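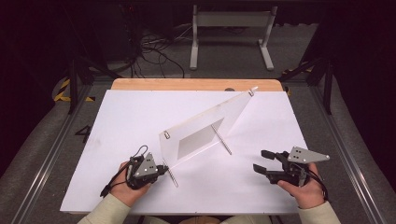
Ticket: Frosted panel on tilt stand slides forward and won't hold its angle
Product: Botden tilt stand, with frosted acrylic panel
Status: Solved
Sent to: Grislow Customer Help

Opened Friday, 9:40 am

Hello, and thank you in advance for reading all of this, I know I tend to go on. I bought the Botden stand in May to use with a frosted acrylic panel, the kind with the darker gray window in the middle, and for the first couple of weeks I was delighted with it. The light comes through so softly! I have it on a white board on top of my work table, and the two threaded rods prop the panel up from behind, with the two little metal clips along the top edge.

The trouble is that it creeps. I set the angle where I like it, go and make a cup of tea, and when I come back the whole panel has leaned farther back and the bottom edge has slid toward me by the width of a finger. It's always the left side that goes first, so the panel ends up sitting crooked on the board. I have tightened everything I can find to tighten. Is there a part missing from my box, or am I doing something silly?

Reply from Grislow, 11:15 am

Good morning, and please don't worry about the length, it helps us a great deal to have the whole story. Nothing sounds missing. The Botden comes with 2 rods and 2 clips and you have mentioned them all.

Could you try a few things for us, in this order?

Take the panel off and lay it flat on a towel. Wipe the bottom edge and the board with a barely damp cloth and let both dry. (No window cleaner on the acrylic, please, it can leave it cloudy.)

Look at the tip of each rod. There should be a small rubber cap pushed on the end. Check that both are on all the way.

Loosen both clips, set the panel back in place, and tighten them a little at a time, going back and forth between left and right. If one clip is done up hard before the other is started, the panel gets a slight twist in it and will walk toward one corner.

Let us know what angle you are using, too. Very low angles put a lot of push on the rods.

Customer, 1:05 pm

Well, I feel a bit sheepish. The cap on the left rod was gone. I found it in the box, stuck inside a fold of the paper. I pushed it on, cleaned the board (it was dustier than I'd like to admit) and did the clips back and forth the way you said. It is much better, but I can still get it to slide if I lean it nearly flat, which I like for tracing. The board is a smooth one from Nusulik and I'd rather keep it if I can.

Reply from Grislow, 2:30 pm

So glad the cap turned up! You can certainly keep the board. For low angles, put a strip of thin non-slip shelf liner under the bottom edge of the panel, and a small square of it under each rod tip. Any hardware store will have it. Start the panel fairly steep and lower it from there, with one hand on the lower corner while you move the rods.

Customer, 5:50 pm

I had some liner left over from the kitchen drawers, so I cut it up and tried it right away. It has been leaning at my tracing angle for about 2 hours and hasn't moved. You can close this one, and thank you for being so patient with me. If you ever sell spare caps, I would happily buy a bag of them.

Closed by Grislow, 6:05 pm. Two spare caps added to the customer's account, to go out with the next order.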